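We use cookies to remember your settings and to send you the newsletter you signed up for. Accept / Manage choices

Notes from the kitchen side
04/02/2023

Hello all! Yogesh asked me to write up how we're getting on with the new ordering and refill system at Besirside, so blame him if I go on a bit. The old clipboard is gone (hooray) and the Dostex software now works out what each staff kitchen is short of, then sends us a list first thing. What it can't do is the filling. Milk powder still goes between labelled bags and little jars by hand, and I can't see that changing soon.
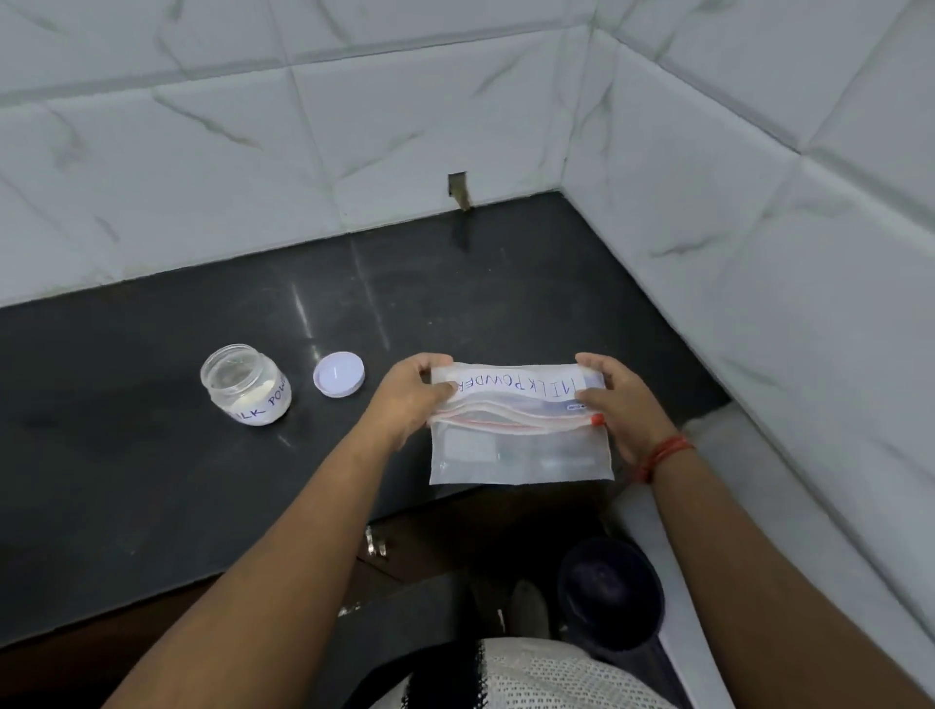 The bit I've noticed most is my mornings. I used to spend the first hour walking round four kitchens opening cupboards and writing things down, and now I go straight to the one that needs me. Lovely in winter, although I do miss the chats! Zsolt Veres feels the same and has started taking his tea break over at Sultana House just to keep up with the gossip.

It hasn't all been smooth. Back in October the system decided we wanted 728 bags of sugar, and Zsolt had to ring Bravitetti and talk them out of a very large delivery. Since then one of us has to approve anything odd before it goes, so we've each got a login and a say in it, and I like that much better than being handed a list.
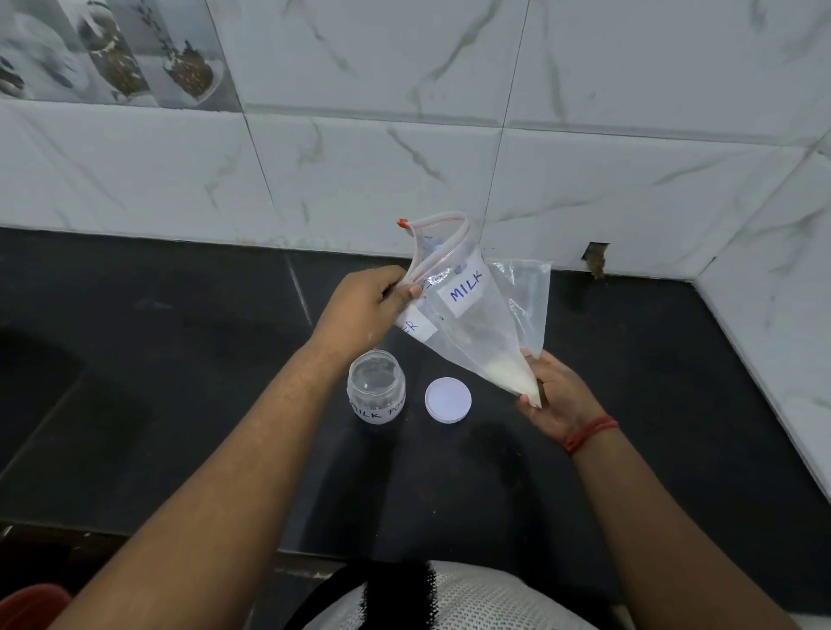
We've also been promised that our hours stay as they are until the trial finishes, and Yogesh has put that in writing. If you want a go on the approvals screen, come and find me, or ring the kitchen desk on 3056. Training takes one afternoon and there are three places left.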